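Okel 发布台：给每周都要上线、又不太想每周都出事的团队

产品概览 | 功能 | 部署要求 | 价格 | 更新记录

Okel 是一套网页应用的发布管理工具，由 Flomiro 开发和维护。它管的事情很窄：哪些改动这次上，哪些下次上，谁点了头，上去之后看着不对怎么退回来。它不写代码，不审代码，也不会在群里发表情包鼓励大家。最后这一项有客户提过需求，我们记下了，排在很后面。

如果你的团队只有两个人，坐在同一张桌子两边，发布流程是其中一位喊一声“我推了啊”，那么请把这个页面关掉，省下的钱拿去吃饭。Okel 适合的是喊一声已经不够用的地方：前端在一层，后端在另一层，运维在另一座城市，产品经理在开会。

发布列车

Okel 里的每次上线叫一趟“车”。车有固定的发车时间，默认下午三点，可以改，但系统不接受晚上六点以后的默认值。这条限制写死在程序里，管理员也动不了。我们收到过不少抗议信，来信的全是管理人员，没有一封出自值班工程师。

改动要上车，得先挂上票。票上写四样东西：改了什么，影响哪些页面，怎么验证，怎么撤。“怎么撤”那一栏不能留空，也不能只填“不会出问题的”。Okel 认得这句话，以及它的十几种变体。填了之后提交按钮会变灰，直到你写出一点像样的内容为止。

发车前三十分钟，车门关闭。关门之后想加塞，需要两位审批人同时同意，并且加塞记录会在项目首页挂满一个月。客户 Trenmont 启用这个功能的第一个月，首页相当热闹，第二个月清静了许多。

灰度与开关

每张票可以单独设置放量比例，从百分之一开始，按你定的节奏往上加。放量期间 Okel 会盯着三类指标：报错率、页面响应时间，以及你自己指定的一项业务数字。任何一项越过阈值，放量自动停住，并通知票主。默认只停，不退。退不退由人来决定，我们试过让程序决定，程序比人还容易慌。

功能开关单独成一页，按年龄排序，最老的在最上面。凡是超过九十天没动过的开关，名字旁边会出现创建者的头像。这个设计没有任何技术含量，效果却出奇地好。有家客户在迁移时导进来 1,532 个开关，其中一个叫“临时_勿删_最终版2”，创建者离职已久，至今没人敢关。Okel 能告诉你它最近一次被代码读取的时间，至于敢不敢关，那是勇气问题，不在授权范围内。
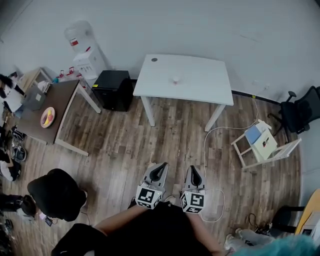
文 / Aldana Retamal　　产品组
校对 / Kiri Fairweather　　七月更新

回滚

回滚按钮是整个界面里最大的按钮。早期版本里它很小，藏在二级菜单中，理由是“不想显得对自己没信心”。后来我们自己用它出了一次事故，在菜单里找了很久，从此审美让位。

按下之后，Okel 会做以下几件事：

冻结当前这趟车的所有放量
把流量切回上一个标记为健康的版本
重新打开受影响的票，并附上切换前后的指标对比
生成一份事故记录草稿，时间线已经填好

草稿里“根本原因”一栏是空的。我们不替你填，也不建议你填“网络波动”。

数据库结构变更不在自动回滚范围内。请把这句话再读一遍。销售同事希望它放在页面最下方，支持组的同事希望它放在最上方，现在这个位置是双方谈判的结果。带结构变更的票会显示黄边，发车前需要单独确认一次，并附上手工回退脚本的地址。

插件与对接

目前官方维护的对接模块有 14 个，涵盖常见的代码托管、持续集成、日志和即时通讯服务。其中 13 个支持双向同步，剩下那个是 IRC，只能往外发消息。给 IRC 写对接模块，是因为有一位老客户坚持要，而他每年续费都很准时。

自己写模块也可以。接口文档随安装包附带，示例代码都能跑，我们每次发版前会真的跑一遍。模块用 Nepia 描述文件声明权限，没有声明的接口一概调不到。如果你的模块突然收不到事件，先去看描述文件，再来提工单。按照以往经验，这句话能替双方省下半天时间。

部署要求

托管版：只需要一个现代浏览器。太老的浏览器也能打开登录页，登录之后的事情就不好说了。
自建版：Linux 服务器一台，四核，内存八 GB 起；PostgreSQL 数据库；能访问你的代码仓库。
升级方式：自建版每月一个更新包，可跳过，最多连续跳三个。跳到第四个，升级脚本会要求你从头补起。
界面语言：简体中文、英文、西班牙文。西班牙文版的报错信息写得最客气，原因不明。

价格

托管版按项目计费，每个项目每月 115 元，人数不限。我们不按人头收费，按人头收费的结果往往是五个人共用一个叫 admin 的账号，审批记录读起来像一个人在跟自己吵架。

自建版按年授权，请填写询价表。表格很短，电话一栏可以不填，不填我们就不打。

试用期为一个完整的月，功能不缩水。到期后数据只读保留三十天，可以随时导出为 JSON 或 CSV。导出按钮比回滚按钮小一点，但也不难找。

常见疑问

能不能把发车时间定在假期前一天？
能。系统会弹出一个确认框，再弹出一个确认框。第二个的“取消”按钮是默认选中的。

审批人休假了怎么办？
可以在个人设置里指定代理人，代理人也休假时顺延到项目负责人。项目负责人也在休假的话，这趟车大概本来就不该发。

从别的工具迁移麻烦吗？
历史记录和开关可以用导入向导搬过来，审批规则需要手工重建。Trenmont 重建时发现，原先的规则里有三条互相矛盾，多年来靠大家都没仔细看而平稳运行。

有没有手机版？
手机浏览器可以查看进度、审批和回滚，不能发车。我们考虑过开放，后来想起自己在地铁上打错过多少字。

已知问题

车次超过两百趟的项目，历史页面首次打开偏慢，下个版本会改成分页加载。
深色模式下黄边票看起来偏绿，设计组坚持那是黄色，讨论仍在进行。
IRC 模块遇到超长的票标题会截成两条消息发送，第二条有时先到。

申请试用 | 询价表 | 接口文档 | 提交工单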